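October
by Elaheh Yazdani

My first winter of riding to work, part one: the hill

Since I moved to Lallutby I wanted to write about the road to Lerkero, and I have postponed it every month. Now it is dark again when I leave home, so I think it is a good time.

The distance is 14 kilometers in one direction. For people who race this is a warm-up, I know. For me in the first weeks it was the main event of my day, and at the office I was good for nothing before ten. The first part follows the river and is flat. Then comes the hill of Dindmont, and after the hill there is a long descent through fields, where the wind usually arrives from the left side.

I grew up in a big city where I did not ride a bicycle as an adult even one time. I learned again at 39, in a parking lot behind a supermarket, with my neighbor Ataberk Başaran walking beside me and telling me to look far ahead. I looked at my front wheel. He repeated it. I looked at my front wheel again. This is a mistake that I still make when I am tired, and the bicycle goes always where the eyes go, so when I look at a hole I ride into the hole.

About the hill I must say more, because I receive questions from two colleagues who would like to try this road and are afraid of it. It is not very long. The difficulty is that it has a false top. You come around the bend by the white gate, you see the sky between the trees and you believe it is finished, so you spend all that you have kept. Then the road turns right and continues. The first 4 times I had to get off there and push. The fifth time I stayed on the bicycle, but so slowly that a man walking his dog wished me a good morning, went past me, and wished me a good day.

What helped me was to change gear before the bend and not in it. I used to wait until my legs hurt, and then I pressed the lever with full force on the pedals, and the chain made a terrible noise. Now I go to the easy gear at the last house, when it still feels foolish to have such an easy gear. My feet turn quickly and I have the feeling that I am not moving forward. But I arrive at the gate with breath.

I also changed the cassette at the back. The old one had 28 teeth on the largest ring, and at Owusu (the repair shop near the station in Lallutby, not the one with the coffee) they put a larger one. The mechanic explained to me for a long time which derailleur can accept which size. I understood perhaps half of it. He did not try to sell me a new bicycle, although mine is old and he had to clean it before he could see some of the parts. If you have the same question, bring the whole bicycle to the shop and not only a picture of it on your phone, as I did the first time.

Clothes. Here I spent money stupidly. In my first October I bought a thick jacket, completely waterproof, in which I was wetter than without it. On the climb I was sweating like in a bath and on the descent all this water became cold. A thin wool shirt and a light wind jacket are enough for me until the real frost. I open the jacket at the last house, at the same place where I change gear, and I close it at the top. For closing it I stop. Ataberk can do it while he is riding, with both hands, and I have asked him not to do it when I am behind him, for my nerves.

For the hands I have not found the answer. With thin gloves my fingers hurt after the descent, and with thick gloves I cannot feel the brake levers well, which I do not like on wet leaves. At present I carry both pairs and change at the top. It is a bit ridiculous but it takes less than one minute, and I eat a date at the same time.

The leaves are the thing I respect the most now. On the side toward Lerkero there are beech trees for the first part of the descent, and after rain the edge of the road is covered. Last year I braked in the corner there and the back wheel went to the side. I did not fall, but I remember very exactly how it felt in my stomach. Since that morning I do my braking before the corner, when the bicycle is still straight, and then I let it roll. I ride also more in the middle of my lane. Some drivers do not love this. Most of them wait, and the few who use the horn would use it anyway, I suppose.

Lights: I have two at the back, one steady and one blinking, in case a battery dies. In front I have one strong light that I point down, so that the people coming from the other side can see something too. On the river path there are runners without any light, dressed in black, and I ring the bell early. One of them has started to lift his hand when he hears it, without turning around. I lift mine as well, which he of course cannot see.

I do not ride when there is ice. I take the bus then, and I have decided to not feel bad about it. In the bus I look out at the hill and it seems very small, and I think that a person in this bus cannot know where the false top is.

The way home is a different story. From Lerkero the climb is longer but more gentle, with no surprise, and I am usually hungry. I have never measured my time with a watch in either direction. Ataberk records everything and sends me graphs. He says that I would be surprised by my progress, and maybe I will let him put his little device on my handlebar once in spring.

In the second part I want to write about fenders and about how to wash a chain in a kitchen where another person is also cooking. If you know a kind of glove that works below zero and still lets you feel the brakes, please write it in the comments. I read all of them, also when I answer late.

Related posts
Learning to ride in a parking lot
The river path after the flood
What I carry in my bag and what I stopped to carry
A flat tire in Lerkero, and who helped

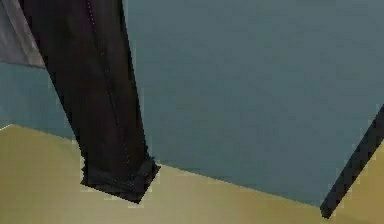
Dark robot arm with a dotted seam, computer rendering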